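El turno de Kirnico

A Bayu Pelupessy le dijeron en julio que no perdería el puesto. Perdería, eso sí, la costumbre de tocar los platos. Llevaba 217 turnos en la cocina de Morkmont y ahora le pagaban por mirar unos dedos negros.

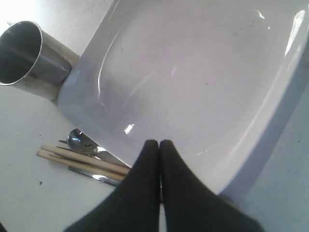
- Aprende de ti - le explicó la encargada.

Bayu no recordaba haberle enseñado nada. Kirnico, la empresa del brazo, prometía "liberar a las personas para tareas de mayor valor". Él preguntó cuáles. Le dieron una tableta y una silla.

El círculo, el triángulo y el cuadrado eran las letras del nuevo oficio. Osman, su compañero de fregadero, los aprendió en una mañana y en otoño ya no estaba. Reorganización, decía el correo. 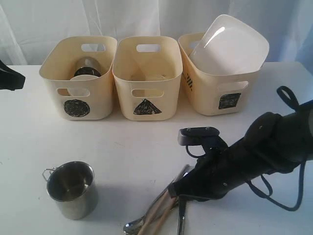

Lo peor era el silencio. Antes se discutía de fútbol con las manos en el agua; ahora Bayu pulsaba "correcto" o "repetir" y la tableta anotaba cuánto tardaba en decidir. Tardaba demasiado, según el informe. El brazo también, pero a él no le mandaban informes.

Una noche dejó la tableta boca abajo y alargó la mano hacia el cristal. Se detuvo a un palmo. En la pantalla de la encargada, pensó, aquello figuraría como una incidencia.

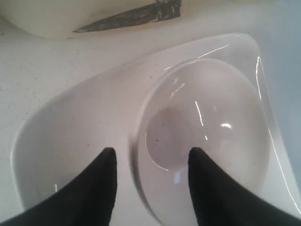
La incidencia

Figuró.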